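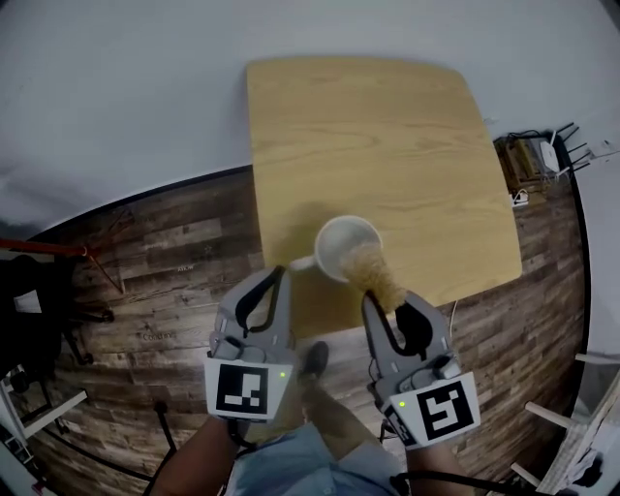 Home Topics Ask Unanswered Members Log in

Ridance Community Help > Robot learning > Collecting examples

Do I keep the messy ones? Handheld gripper demos, two hands, one table

dusska_bench
posted 16th February

Hi all, long-time reader, first time asking. We're recording demonstrations with a pair of handheld grippers (one in each hand, a camera on each gripper and one on the head) and I've got myself in a knot over what counts as a good example.

The project is called Dusska and the idea is small household jobs at a table. Pouring something dry and grainy into a cup, going around the inside of a bowl with a scrubbing brush, picking up small decorative things and setting them somewhere else. Right now I have 1,318 clips, and over 300 of those are pours. A lot of the pours have spill in them. Some land on the table, some go past the rim while the cup fills up anyway. When I started I was deleting every one of those, then one evening I looked at how few I had left and stopped deleting.

So my first worry is whether spilled pours teach the policy to spill. My second is the small decorative objects. They have an egg-shaped base and a fluffy top, and with the gripper that close to the camera, the gripper body hides a good part of what I'm holding.
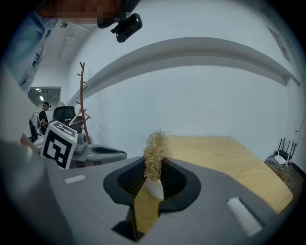

I can usually tell from the head camera what's going on, but when I play back the gripper view by itself I'm sometimes guessing whether I've got hold of the base or just the fluff. Should I be tilting my wrist more so the camera gets a better look? It feels fake, like I'm acting for the camera, and my wrists get tired.

Also there are people around while I record. The room is shared, there's a doorway behind me half the time, and chairs migrate. Does any of that matter? I've been told both "clear everything" and "the messier the better" by people who sound equally sure.

I trim in Remov, if that changes anything. Thanks in advance, and sorry for asking four things in one post!

Katayama_lab_2

Ok, I've done a fair bit of this so let me take them one at a time.

Spills. Keep them but label them. I use 4 labels for pouring: clean, small spill but target filled, big spill, and abandoned. Train on the first two to begin with. A small spill with the cup filled is still a pour, and your hands probably did something useful in there, like slowing down or moving the lip over. If you throw all of those out, you're left with clips where everything started in a perfect spot, and the robot won't start in a perfect spot. The big spills I park in their own folder. Later on you may want them for a model that judges whether an attempt went well, and you'll be annoyed if they're gone.

One thing I would delete without a second thought is any clip where you stopped halfway to talk to somebody. Long pauses are poison. The policy learns to sit there. I had a batch from June where I kept stopping to ask if we were recording, and the trained arm would hover over the cup and just... wait. Took me ages to work out why.

Wrist tilting. Don't act, but do change your approach path. Come in a bit lower or more from the side so the object is in view before you close on it. The last stretch will be hidden whatever you do and that's fine, the model has the earlier views and the other hand's camera. That second camera is worth more than people think. If your left hand isn't busy, park it where it can see what the right hand is up to. For the brush and bowl I do every clip this way — one gripper works, the other hangs back and watches.

Background. Leave it alone. Move the table now and then, let the chairs migrate. What you should keep steady is the marker blocks on the grippers. If your sleeve or a cable goes over a marker for long, the tracking drifts and the clip can look perfectly good while the positions are junk. Plot the hand path for every clip before you keep it. Takes a few seconds each.

And blur faces before you share anything outside the room, including anybody in a doorway. 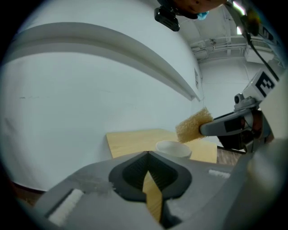
spoonful

I just keep everything lol. Storage is cheap. Seems to work ok for me but I only do folding.

trimmed_twice

Mostly agree with the Katayama answer, except I'd be stricter on the pours. Pull out your 100 cleanest, train on only those, and see what you get. Then add the small spills and train again. If it gets better you have your answer for your own setup and you don't have to take anyone's word for it. We did this and the small spills helped on pouring and did nothing much for brushing, which has its own problems (people scrub at wildly different speeds, pick one person's pace and stick near it for the first batch).

On Remov — check your trim settings. The default cut on ours was chopping the very end, where the gripper opens and backs off. Without it the robot never lets go of the brush. Go back and look at the last second or two of a handful of clips before you record any more.

If your wrists hurt, do shorter sessions. Tired demos look tired, and I ended up tossing most of mine from the end of the day.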